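Packing a school bag with the Sesico two-finger gripper kit

The Sesico kit is sold with padded fingers, a wrist camera and a short book of settings. This page covers two jobs we set up with it at Clarnstead: holding a paperback and working the zip on a backpack. It assumes the arm is mounted and the fingers are fitted.

1. Holding the book

Stand the book upright with other books beside it for support. Load grip preset 1200 and bring the fingers down from above, one each side of the spine edge. Close slowly. A thick paperback gives a little under the pads, so leave the force on low and raise it one step at a time.

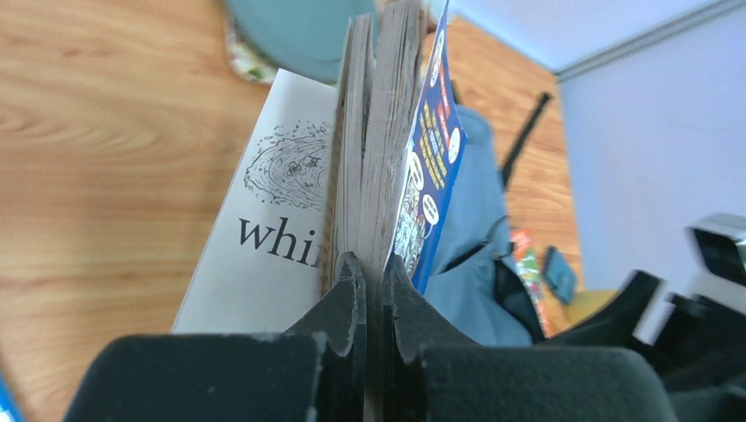
Fingers closed on a thick paperback, with the backpack on the floor behind.

Check the pages before you lift. If they have fanned apart, open the fingers, square the book up by hand and try again. Lift 15 mm and stop – a book that is going to slip will usually do it there.

2. Lining up on the zip

The zip needs preset 2434, which narrows the opening and slows the wrist. Turn the bag so that the pull tab points towards the fingers. Aim for the fabric tab and keep the tips clear of the metal slider. 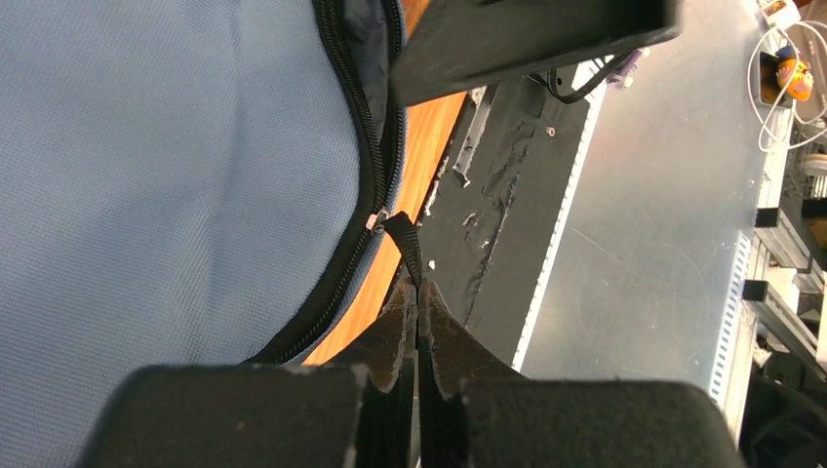
Fingertips nearly together, just below the black pull tab.

Pinch the tab near its free end, then follow the line of the zip in short moves. On a curve, turn the wrist a little at each stop. If the fabric bunches, back off and flatten it first.

3. Looking after the pads

Wipe the pads with a dry cloth at the end of each day. Spare pads are listed under part number 3555 and come as a pair.

Settings checked by Hằng Lò, 22 March 2022.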